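Tags: fixtures, 3D printing, bench tools, README

# Flavitano plate – a printed holder for small boards and the bits that go with them

Hi! I'm the person who drew this thing, printed it far too many times, and now uses it nearly every day. It's a flat plate with sockets, ledges and clips on it, and it keeps the parts of a small electronics build in the same place every time you sit down. I started it because I was tired of chasing parts across the bench, and I kept going because it was more fun than the build I was supposed to be finishing.

The files were first shared as part of the Lisisar bench set, and a few people asked for the plate by itself. So I've pulled it out, cleaned up the folders (mostly) and written down what I remember.

## What's in the folder

- `plate/` – the main body, as a mesh and as the editable source
- `inserts/` – thin shims for the sockets, in case your parts rattle
- `strip_clips/` – the two end clips as separate bodies, if you want to redo them for another length
- `old/` – versions I couldn't bring myself to delete. Please don't print these. Version 5 in particular has a socket wall that goes right through the clip next to it.
- `notes.txt` – exactly as messy as it sounds

Everything is in millimeters. If the plate comes into your slicer looking like a postage stamp, it has read the file as something else, so scale it and carry on.

## Printing it

I print flat side down with no supports. The angled holder is the one place where you may want to override that, depending on how well your printer handles overhangs. Mine leaves the underside a bit hairy without support and I just trim it with a blade. My friends at Conesell ran theirs with supports turned on and got a much cleaner result, but they also spent a good while picking plastic out of the slots, so take your pick!

Use a matte filament if you have some. I went through a glossy phase and regretted it, as every lamp in the room ended up reflected off the plate and I couldn't find the small parts against it. Plain gray is dull and I love it.

Settings that work for me:

- Layer height: whatever you normally use for functional parts
- Walls: 5, mostly for the sake of the clips
- Infill: 22 percent, any pattern
- Brim: yes, on the corners at least – a big flat square loves to lift

Let it cool all the way down before you pull it off the bed. I bent one by being impatient and it rocked like a cafe table ever after. It's now under a plant.

## Fitting your parts

The two square sockets are sized differently on purpose. Start with the bigger part in the bigger socket (I know, I know, but I've forced the wrong one in there before coffee). You want it to drop in under its own weight. If it needs a push, run a bit of sandpaper around the inside of the walls, a little at a time, and try again. If it wobbles, that's what the shims are for.

The strip slot is the bit I'm proudest of. Put one end of the board under its clip first, flex the strip the tiniest amount, and let the other end settle under the second clip. Don't press in the middle. The clips are stiffer than they look and the board will lose that argument.

I tried 14 clip shapes before this one. Some held so hard that I scratched the board getting it out, and one let go if you breathed near it. The current shape is a short overhang with a gap underneath, and you can slide a fingernail into the gap if something gets stuck. If you design your own, leave that gap in. You'll miss it otherwise.

The ledges are there for the flat, narrow pieces. They're low, so parts can be picked up by their sides without tweezers, which was a request from Yilma, the little repair bench that tested the early versions for me. They also asked for labels molded into the plate, and I did try, but the letters came out as mush at that size and collected dust. I use a paint pen now.

## Mounting

You can use the plate loose on a desk with a bit of rubber mat under it. It's happiest on something slotted and flat, though, and a top made from aluminum extrusion is great for this. It's level, it doesn't mind being knocked, and crumbs of plastic fall into the slots instead of gathering around the plate (you do have to vacuum them out now and then, and I don't do it as often as I should).

Leave room past the upper right corner, too. The angled holder sticks out beyond the plate, and if you park a parts bin right up against it you'll be moving that bin every single time.
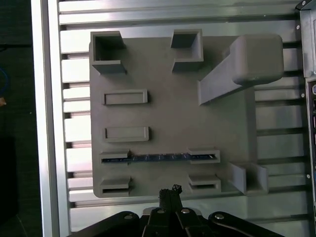 *The plate on a slotted aluminum top, with a blue strip board clipped into the long slot.*

Whichever way you set it down, keep the same edge facing you. My hands have learned the layout by now and I reach for things without looking. Turn the plate a quarter and I'm useless for the rest of the morning.

## Known problems

- The smaller socket prints a touch tight on some machines. See the sandpaper bit above.
- The lip at the front of each socket can get a rough edge if your first layers are squished. A quick scrape sorts it out.
- Long strips with parts on both faces won't lie flat in the slot. I have a deeper version half drawn and will add it when it stops annoying me.
- The source file has 9 leftover sketches in it that don't do anything. I'm scared to remove them.

## Using and changing it

Print it, cut it up, sell the printed ones at your local maker fair if you like. If you share a changed version, please give it a different name so that I don't get mail about clips I've never seen. I do like getting mail about clips in general, though! Measurements of boards that don't fit are the most useful thing you can send me, along with a note on which filament you used.

The next update should have the deeper slot and a version of the plate without the angled holder, for people with smaller benches. I was hoping for March.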